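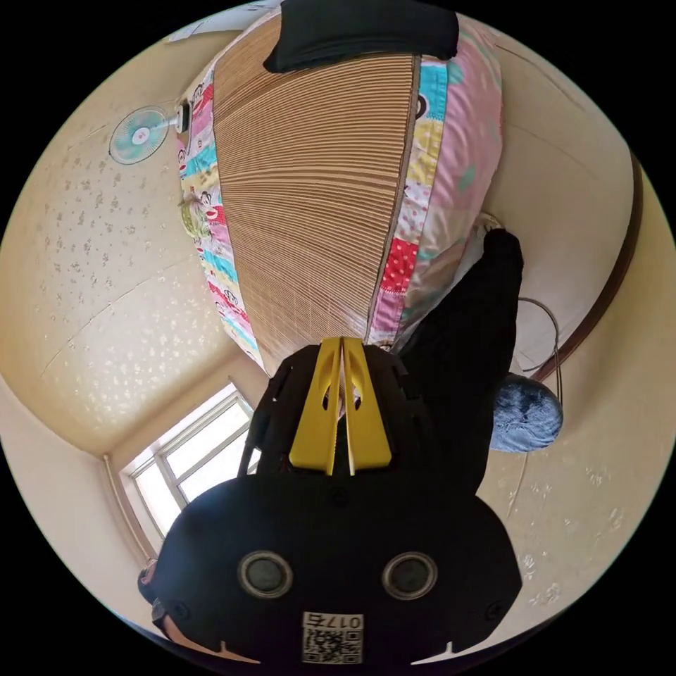

Why Does a Bamboo Mat Feel Cool?

Kids > Ask Me Anything > Stuff at Home

Print this page | E-mail to a friend

Have you ever stretched out on a bamboo mat on a sticky summer night? I have, and my first thought was — ooh, chilly! My friend Rocío Quintero puts one on her bed every summer, and she asked me if there was something cold hidden inside. Nope! It's just bamboo. So what's going on?

Let's start with you. Your body is a little heater that never switches off. Inside, you're close to 37 degrees Celsius (that's 98.6 Fahrenheit), and your bedroom is usually cooler than that. Heat likes to travel from warm things to cooler things, so it's always sneaking out through your skin.

Now think about a fluffy blanket. It's full of tiny pockets of air, and air is really slow at passing heat along. The heat gets stuck next to you and you feel toasty. Bamboo is hard and smooth, and it takes heat from your skin faster than fluff does. Your skin notices heat leaving and tells your brain, "Cool!"

Mats woven from thin slats have little gaps, too. Air can slip through and help your sweat dry up, and drying sweat carries heat away with it.

Try it yourself!

1. Put a wooden spoon, a metal spoon and a wool sock on a table, out of the sun.
2. Wait 15 minutes.
3. Touch each one with the back of your hand.

Which feels coldest? I bet it's the metal spoon — but all 3 are the same temperature! Metal is just the speediest at grabbing your heat.

Contact us | Copyright Rodwood Kids | Back to top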